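Clearing a Crowded Craft Table

Small textile items and paper collect quickly on a table that is also used for reading or crochet. Sort by material first and by owner second. Mixed piles take longer to put away and shed lint onto everything.

Lay a terry towel over the tabletop before starting. It keeps yarn ends and pouches from sliding, and it can be shaken out and washed at the end. Remove used tissues and paper scraps first. Lint from a torn tissue clings to fuzzy cord and is slow to pick out of crochet stitches.

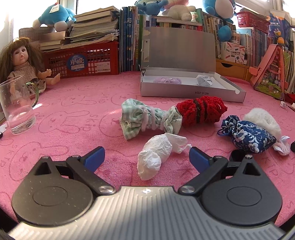 Towel-covered table before sorting, with the open box at center back.

Use a shallow lidded box for finished crochet and folded paper pieces. Paper goes on top, never underneath. Drawstring pouches should be closed before storage and kept out of the box, where the cords tangle with loose yarn.

Move any water pitcher to a separate surface. One spill will wick through terry cloth and reach book covers in minutes. Fill it no more than halfway if it must stay.

Books and notebooks can be stacked on a plastic crate, largest at the bottom. Limit each stack to 10 volumes. Plush toys may sit on top, but brush them about every 3 weeks, as they hold dust that settles into the page edges below.

Wash the towel separately the first time; pink terry can bleed. Skip fabric softener, which reduces grip.

Tips compiled by Manuela Santoro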